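Stollton bag fee, starting in October

mapleside_88
Got the notice from Pendlow Market. Paper bags go to 10 cents each. I shop twice a week, so it adds up.

gritbin
Bring your own. I paid $134 for groceries last night and the bags would have been 40 cents.

mapleside_88
Fine for you. I walk there straight from work and don't carry totes. 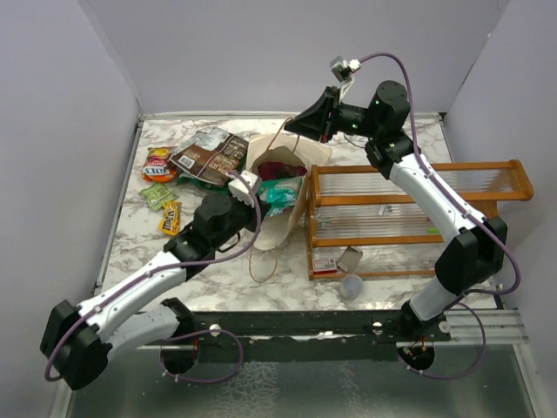 I'd pay the dime if the handles held. Two cans and they rip — every time.

tessel
Disagree, mine hold fine. Ruggiero's still gives them free on orders over $200 anyway.

gritbin
Not at the Trovitz Road store.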